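Week six of the robotics club, 26th February

I skipped writing up last week, so this one covers two sessions. The first was mostly spent re-sorting files after somebody's laptop saved everything into one folder, and there isn't much to say about that.

For anyone new to the blog, I joined the evening robotics club at Lelham in January. I had done a little programming before and nothing with hardware. The club has one project for the season, which is to teach an arm to handle things you would find on a bathroom shelf or a kitchen counter. We do it by recording people doing the job with hand-held grippers, one in each hand, and then training on the recordings. The season ends with a meet at Vumside, where each club gets three tasks and a fixed amount of time on the table.

Our tasks are the pump bottle, the folded cloth and the stacking cups. I'm on the pump bottle group. The job is to take a bottle by the neck, lift it out of its cup, set it down on the table, and put it back. With your bare hands you wouldn't think about it at all. With a gripper it took me most of a session before I could do it without looking clumsy.

The main trouble is where you grab. If you close on the body of the bottle you have to open very wide, and the bottle can swing when you lift. If you close on the pump head it turns, and then the nozzle points somewhere different each time you put it down. We settled on the neck, just under the pump. It's narrow, so the fingers don't have far to travel, and the nozzle stays where it was.

The second trouble is your own wrist. The gripper sticks out further than your hand does, so small movements at the wrist turn into big ones at the tip. I kept hitting the rim of the cup on the way back in. What helped was keeping the elbow low and moving the whole forearm. I also slowed down a lot. My early recordings are so quick that I can't see what I did when I play them back.

Then there is the other hand. The bottle task only needs one, but both grippers have to be held and both get recorded. At the start I let my right hand drift about wherever it liked, and that went into the data along with everything else. Now we all hold the spare one a little above the table, near the front corner, and keep it quiet. It's harder than it sounds. After twenty minutes your arm gets tired and starts to sink.

The cables also take some getting used to. You want enough slack to reach the far side of the table, but a long loop can drag across and catch on the cup. I check mine before each take and pull it back toward me if it has crept forward.

We keep the recordings in a set we call Mathur. It stands at 907 takes across the three tasks, counting the ones from the autumn group, and our bottle group wants to add 100 more before the meet. That number is only for takes we keep. A take gets thrown out if the bottle falls over, if you stop halfway, or if someone walks through. I throw out a fair number of mine – more than the others do, I think, but I'd like to have clean ones.

The second session was better than the first. We split into pairs, with one person recording and the other writing down the take number and whether to keep it. I liked the writing-down job more than I expected. You see other people's habits. One person always pauses right before closing the gripper, and another tips the bottle toward themselves as it comes up. I do that too, so I've been working on it.

We had a short talk at the end about whether to vary the starting spot. So far the cup has mostly gone in the same part of the table, and the worry is that the arm will only learn that one spot. The plan for next session is to move the cup after every few takes and to turn the bottle so the nozzle faces different ways. I think that's right, though it does mean going back to being slow for a while.

The older arm, which everyone calls Dernach, is still waiting on a part for its base, so we can't test any of this yet. I'll write about that when it's running.
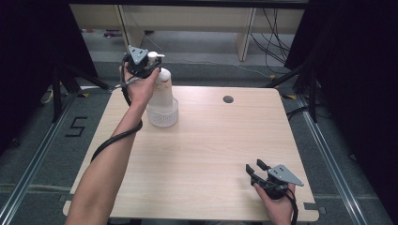 Pump bottle task, left gripper on the neck and the right one waiting.

Recent posts
Week four: learning to hold the grippers
Week three: cloth folding, first try
What I took to my first club night
Notes on naming files so you can find them again
Getting to Lelham by bus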